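Music and Heritage in Clirville: Final Report
Vy Ung
Introduction to Cultural Studies, 9/30/24

Question
My project asked whether the songs people heard at home as teenagers changed how they think about their family background. My own parents played Vietnamese ballads in the car and I ignored them until high school, so I wanted to hear from others.

Method
I sent a survey to students at Clirville and got 43 replies. I then interviewed four of those students in person. Each interview lasted 26 minutes or less. I typed up my notes the same night.
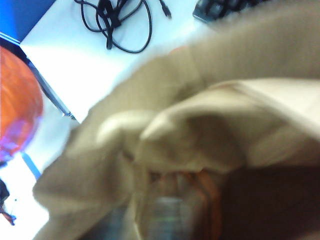
The survey had two parts. The first asked which languages were sung in the house. The second asked if a song had ever led the person to read about history or ask a relative a question.

Results
Most people who heard music in a second language said yes to the last question. One student found out from a song that her grandfather had been a dock worker. Another said he only learned the words so he could join in at weddings.
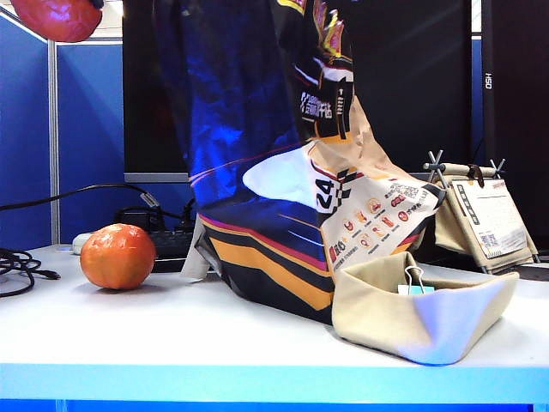

Snack bag with a checkered pattern and the number 24.

Problems
The survey went out in April, close to exams, and several replies left the second part blank. I also did not ask about age, which makes it hard to compare first-year students with older ones. If I did this again I would interview the parents too.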